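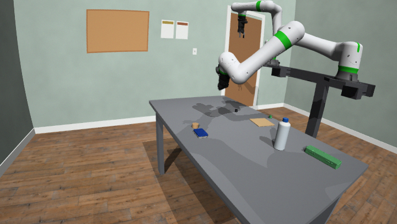
Jerome Aquino wanted to know whether the sight test form still had to be signed in black ink, and he wanted to know it before he had even taken his coat off, so that the whole waiting room at Etthorpe Eye Care heard him ask.

"Blue is fine," I told him. "Blue has been fine since May."

"Blue was sent back to me," he said, and he held up the envelope to prove it.

I should explain that I had been at the front desk for 8 years by then, and that I had come to think of the forms as a kind of weather. They changed, you grumbled, you put on a different hat. Old Dr. Kong – Weidong Kong, whose name was still on the window in gold letters although the letter g had been peeling all that autumn – never grumbled at all. He filled in every box in his small upright hand, and when a box made no sense he filled it in anyway, with a short dash, so that whoever opened the envelope would know he had seen it.

Jerome sat down beneath the frame display and I read his letter through. It ran to two pages, and somewhere in the middle of the second it said that his reading prescription could not be matched to any examination, and that he owed 60 dollars.

"I sat in that chair," Jerome said, pointing down the hall. "He did the little red and green lights. He asked me about my sister."

"I know you did, dear."

"He said my left eye was a good honest eye."

I looked in the drawer and then in the other drawer. I looked in the cabinet, where the Dai folders had got in among the Stirnens again, and I found a glove and a recipe for plum cake I had been missing for a year or more. I did not find Jerome's card.

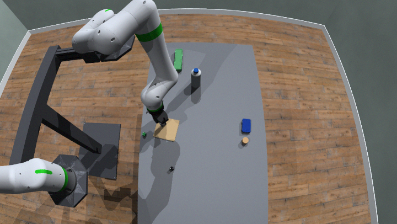
What Dr. Kong Remembered

He came out between patients with his glasses pushed up into his hair, and I gave him the letter, and he read it standing at the window where the light was best.

"Nollance," he said at last.

Nollance was the billing office. None of us had ever been there, though I had talked on the phone to a very pleasant woman in it, and I had always pictured a long room with ferns.

"They'll want the card," I said.

"Then I will write them a card." He pulled up the stool on my side of the desk, which he never did, and uncapped his pen. "Right eye, plus one and a quarter. Left eye, plus one. Pressures normal in both. His sister had moved to the coast and he was worried about her stairs."

"You can't put in the stairs," I said.

"There is a box for remarks."

Jerome had got up by now and was leaning over the counter, watching the pen go along. I don't believe he had known until then that anybody had been listening to him that day, not in that way, and he went a bit pink and began straightening the leaflets on dry eye, which didn't need it.

"She got a rail put in," he said. "For the stairs."

Dr. Kong nodded and wrote that down too. Then he turned the form around and held out the pen, and Jerome looked at the tip of it, and then at me.

"It's blue," he said.

I went to find him a black one.

Related stories
The Optician's Umbrella
Second Pair Half Price
A Letter for Miss Stirnen

Home | Stories | Authors | Submit | Contact

100 shares | 8 comments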